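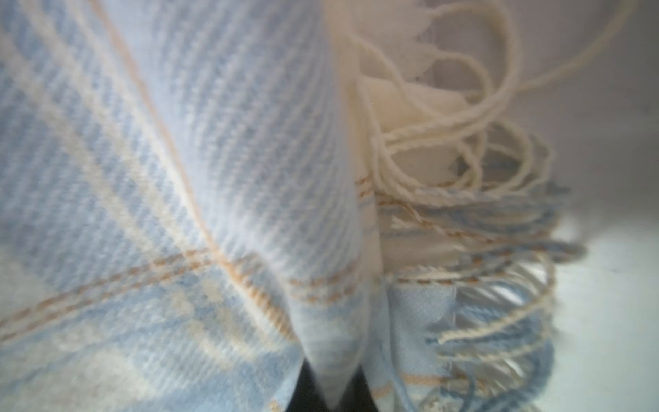
How far should the fingers close on thin fabric?
Set the close limit to 34 on the width scale and let the force stop do the rest. A lower setting marks the cloth and trips the overload light.

Home > Student Guides > Wostero Bench > Section 4
Filed under: Club Manuals, Soft Goods

4. Textile Task Setup

The textile task is run by two club members, one per arm. Load the profile named Gebru-256 before powering the rail.

1. Clear both arms to the park position.
2. Place one cloth item under each arm.
3. Open both grippers fully.
4. Lower the gripper until one finger is on each side of the fabric edge.
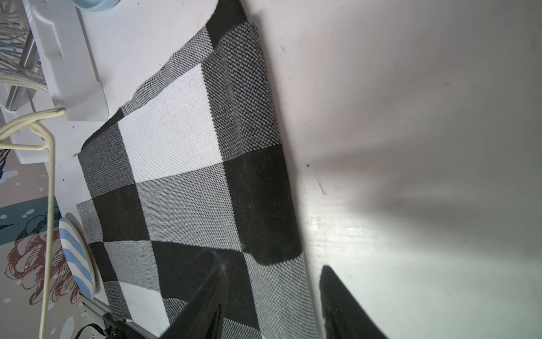 5. Close at the slow rate. Stop when the force reading holds steady.
6. Lift straight up by 325 counts before any sideways move.

NOTE: Fringe and loose yarn can wrap a fingertip. Grip the woven part of the cloth.

CAUTION: Keep hands off the table while either arm is enabled.
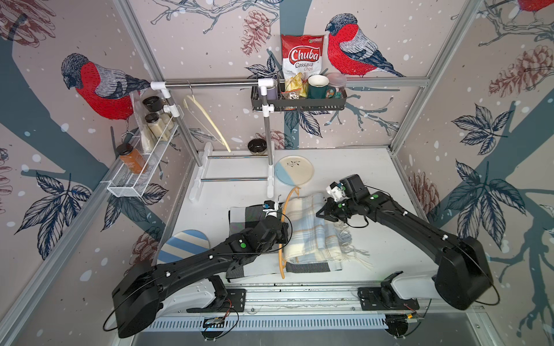 7. Run one arm at a time for the first pass. Two-arm moves are allowed only after both operators have passed the Irnov check.
8. Save the run to the Fomell folder. The log closes at 2,033 entries and a new file must be opened by hand.

Bench time for new teams is Wednesday. Report a failed force stop before the next run.

This site uses cookies to remember your language setting. Accept | Manage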